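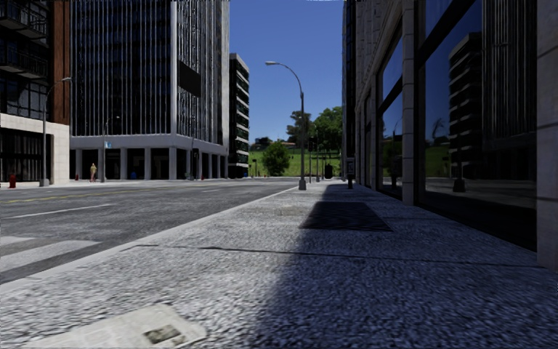
The Long Way to Work

I started walking to the office in June, mostly out of spite. My bus had been late all week, and on the last of those mornings I stood at the stop for 33 minutes, got mad, and just set off down Clerkport Avenue in the wrong shoes. I got in sweaty and very pleased with myself. I've been doing it ever since!

Now, I'm no athlete. My friend Chiyo Oda runs before breakfast and talks about her knees a lot, and that is not me. I stroll. I stop for coffee. I once spent a whole block behind a man carrying a cello and was perfectly happy.

What I love is how much of downtown I'd been missing. From the bus, I knew five things about that stretch, and four of them were billboards. On foot I found a shoe repair place, a bakery that sells yesterday's rolls cheap before 8 a.m., and a tiny stamp shop run by Masaru Hosoda, who has been there 15 years and waves at me now (I have never bought a stamp, and I do feel bad about it).

There's a bit of strategy, too. In summer I stick to the shady side, and by the time it gets chilly I'm across the street chasing every scrap of sun. Wind is the real enemy. Between the big office blocks it comes at you sideways, and I've given up on umbrellas completely – a hat with a strap looks silly but stays on.

My boss asked if I'd go back to the bus once the new schedule kicks in. Maybe when it snows. For now I leave at 7:15, with decent shoes on, and I'm usually at my desk before the folks who drive.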